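Trulberg Venue Records: data card

Summary

Trulberg is a table of wedding and reception venues, one row per bookable room or outdoor area. It was compiled from published hire sheets and is intended for comparing capacity, access and hire conditions. It does not rank venues and holds no reviews.

Files

venues.csv: one row per space
conditions.csv: catering, noise and alcohol rules, joined on space_id
CHANGES.txt: corrections by release

Fields

space_id: stable, never reused
cap_seated: seated capacity with a dance floor in place
cap_standing: cocktail capacity, 100 or fewer for all Bellis spaces
min_hire_h: minimum hire in hours
music_off: local time, 24-hour clock
wet_plan: yes, no or blank. Blank means the hire sheet is silent.
deposit_pct: per cent of the hire fee, excluding bond

Subsets

Bellis covers gardens and marquee sites. Poulain covers licensed function centres. Skovport covers waterfront halls and boatsheds. A space belongs to one subset only. Mixed properties are split by space.

Known issues

Skovport capacities were taken from fire notices where the hire sheet gave none, so they run higher than a caterer would accept. In 18 rows the deposit and the bond were printed as a single figure; deposit_pct is blank for these. Public holiday surcharges are not recorded. Saturday rates are the only rates held for Poulain.

Rows with a min_hire_h below 5 are ceremony-only and should be filtered out before averaging fees. 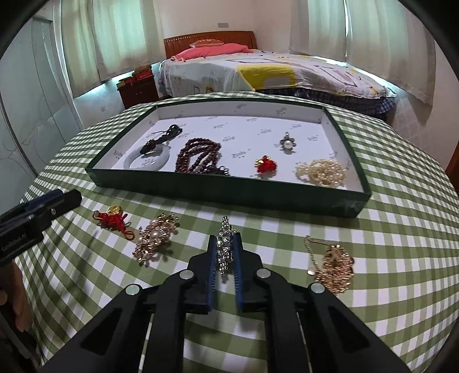
A reader of the April release wrote that cap_seated was misleading for Bellis, as most marquee firms quote without a dance floor, and asked for both numbers. A second column, cap_seated_nofloor, has been added. It is filled for 20 spaces so far.

Corrections

Send the space_id, the field and a copy of the current hire sheet. Changes without a hire sheet are held over to the next release.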